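Subject: Re: [flesamance] Wick watering, first winter, a few questions
To: flesamance list

Oh, I am so glad somebody finally brought up wicks! I have been meaning to write this up since May and kept putting it off because the seedlings needed me more than the list did. Answers are mixed in below, and then I kept going, so get a drink first.

> Hello everyone. I joined after the Gustcombe plant swap and came home
> with more African violets than I have window. I water from the top
> with a can and I'm losing leaves in the middle of the crown.
> Several people at the swap told me to try wicks. I did read message
> 2455 in the archive but it assumes you already know what you're doing.
>
> What do you use for the wick itself? I tried kitchen string and
> it went slimy.

Kitchen string is cotton, and cotton rots when it stays wet. It works beautifully for a few weeks and then it turns to mush inside the pot, where you can't see it, and the plant goes limp and you water it more and then you really are in trouble. I did exactly this with my first Stevora, the ruffled pink one, and I still feel bad.

What I use now is acrylic yarn. Any acrylic yarn! The cheap scratchy stuff is better than the soft stuff. Soak it in warm water with a drop of dish soap before you use it and rinse it well, and it will start pulling right away. Nylon mason's twine is good too if you want something thinner for the minis. I know there are people here who swear by strips of old pantyhose and I believe them, I just can't get them threaded through the hole without swearing for other reasons.

A wick is such a simple thing once you start paying attention to it. Lamps, scent bottles, felt pens, the corner of a towel hanging in the tub, all the same trick: small gaps, a liquid that clings, and somewhere at the top for it to go. I went down a long path reading about this over the winter and I now look at the neck of every bottle in the house.
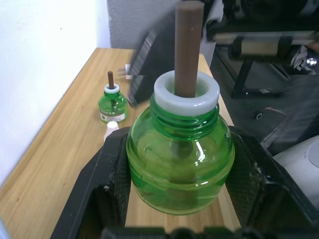

Brown wick standing up through a white collar, with the lower part showing as a shadow in the green bottle.

The piece of this that helped me most with plants is height. Water will only climb so far before the pull gives out, and the farther it has to go the slower it gets there. If your pot is sitting high above a deep tub and the water has dropped to the bottom, the top half of your soil may be getting hardly anything. Keep the gap short and top up before the tub is nearly dry. That alone fixed most of my droopy plants.

> How do you get it through the pot without wrecking the roots?

Easiest when you're repotting. Run the yarn up through the drain hole, coil it once on the bottom, put in your mix, and let the other end hang down. For a plant that's already settled, I use a big blunt yarn needle and go up through the hole on a slant, staying near the side of the pot. Leave the top end buried an inch or so under the surface. Some people bring it all the way out, and then it dries like a little chimney and gets crusty.

> And what about soil? I have a bag of Gunn potting mix, the all-purpose.

This is the big one, and I'd put it ahead of the yarn. Straight from the bag, that mix is too heavy for wicking. It holds so much water that the roots never get any air. I cut mine half and half with coarse perlite, and in a damp summer I go even heavier on the perlite. It looks ridiculous, like a pot of popcorn, and the violets love it. Wear a mask when you pour perlite, and wet it down first.

> Last thing. Can I leave them when I go away? I have a trip coming up
> and will be gone 11 days.

Yes, and it's the best part! I was gone for 10 last year and came back to flowers. Here's my routine, in the order I do it.

1. Start the wicks well ahead of the trip. Give each plant a good drink from the top the day you put the wick in, so the soil is moist all the way through. A wick can't get started in bone-dry mix.

2. Watch the tubs for a week or two. The level should go down a bit at a time. If one tub never drops, pull the wick down a touch, wet it again and give it another chance. If it still doesn't drop, rewick.

3. Set everything on something flat and steady, away from a table edge where a cat or a sleeve could catch a lid.

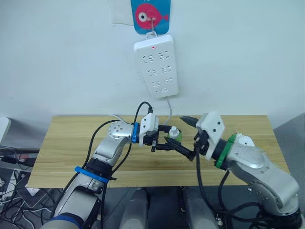 4. Fill the tubs the morning you leave, with room-temperature water. Mine get a weak feed, a quarter of what the label says, because with wicks they're sipping it all the time. For a trip I leave the feed out and use plain water.

5. Pull the shade partway if the window is a hot one. Less sun, less thirst.

6. When you get home, don't fill the tubs back up the minute you walk in. Let them run low for a day, then rinse them and start fresh. You'll probably see some green slime on the clear ones. It does no harm but it's ugly, and a band of dark paper around the tub keeps most of it away.

One more for the archive readers: message 407 has a good long thread on salt crust. Anyone on wicks should flush from the top every month or two, plain water, let it run right through and throw away what comes out. I skipped that my first year and the leaf stems sitting on the pot rims turned brown and soft.

Please tell us how the crowns look by spring! And if you have a spare leaf of anything ruffled, I'll happily trade you a ball of scratchy yarn and a leaf of Stevora for it at the next Gustcombe swap.

Happy growing,
your seed and leaf table helper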